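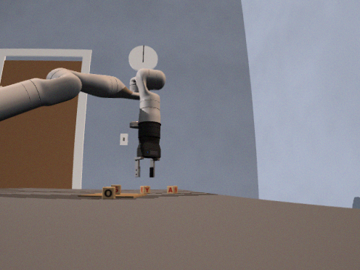
The simulated arm over its letter blocks in Bekel's practice room.

I have a soft spot for any teaching kit that lets you make your mistakes in private, and Okero, the new robot arm simulator from the small firm Bekel, is very good at that. You get a white arm, a tabletop and a few lettered blocks to move about, and before you know it the tea has gone cold and you are still trying to spell something!

Rajitha Munasinghe, who wrote most of the lessons, told me she wanted the room to feel lived in, and so there is a door, a light switch and a clock on the wall. It costs £89 for a single home licence, or £115 with the printed workbook, and I would happily pay the extra.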